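Stana Reading Room: progress report to the Ondo Fund
Reporting period ending March
Prepared by Mahsa Zarei

Lending is up on the last period. We issued 1664 loans, most of them picture books and large-print novels. The Saturday story hour has moved to the small room because the main room gets too noisy after lunch.

The grant paid for 500 new titles. All of them have been bought and cataloged, and the last cartons from Kazemi Books are shelved except for the atlases, which came with damaged spines and went back. We expect replacements next period at no charge.

Furniture and fittings were the second budget line. The children's shelving is in. We also bought white tables and mesh trays for returned slips and hold requests.

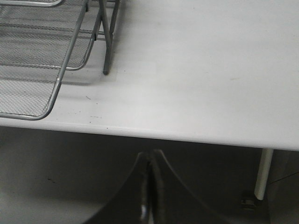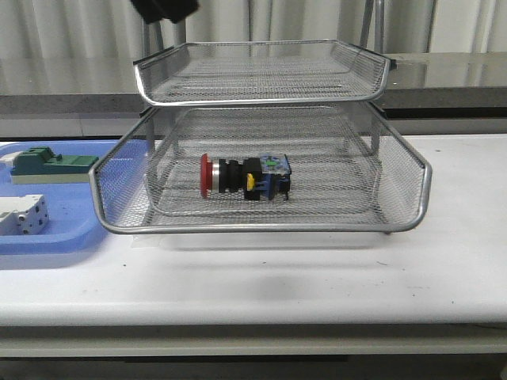 White table with metal mesh desk tray.

Two items are behind schedule. The Muro branch still has no book drop, as the landlord wants it moved away from the side door. Mojtaba Ebrahimi is meeting him again and will send revised drawings. The Farsi collection is also short. We ordered from 3 suppliers and only 2 have delivered, so that shelf is thin and the waiting list for cookbooks is long.

Spending is within budget on every line but postage. Overdue notices still go out by mail to readers without email, and rates went up. We ask to move the unspent part of the signage line to cover it.

Next period: finish the Farsi order, install the book drop, and start evening hours at Muro.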